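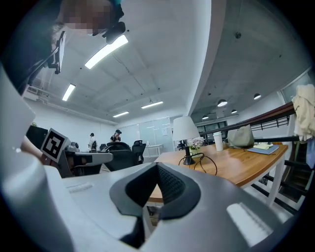
Hand-held grippers, one with a square marker

Flellard Load Restraint Kit, 20 ft and 40 ft containers

Most dunnage bags are sold on a burst figure. We find that number of limited use to anyone loading a truck at Dokdale on a wet morning, so it isn't on this page. Ask for the test sheet and read the conditions it was done under.

The kit holds 10 reusable bags, 13 ratchet straps, an inflator with a gauge, and corner protectors. It suits palletised freight going by road or rail. It does not suit drums, loose timber or anything with a sharp edge facing the void, whatever the last rep told you.

Are the bags really reusable? Sometimes. Ogbonna, who make them, say 100 trips. Lilla Orbán in our Irkmont depot retires them well before that, and we'd go with her judgement over the brochure.

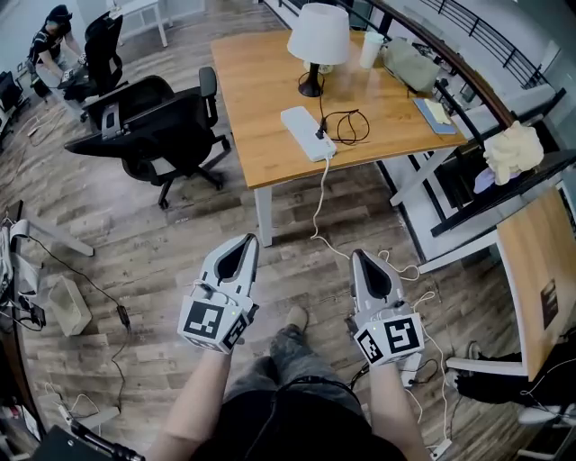
Two grippers in use over a plank floor

Will it cut your claims? We don't know, and we'd be wary of any supplier who says they do. A badly stowed load stays badly stowed with a bag in the middle of it - start with the load plan.

Straps are colour coded by length. Spare valves are sold separately, which we think is cheeky, but Ogbonna won't budge.

Prices are ex Irkmont and hold until the end of June. Bulk orders and trade accounts: Chinyere Lawal, freight equipment desk.

Page last checked May 1, 2026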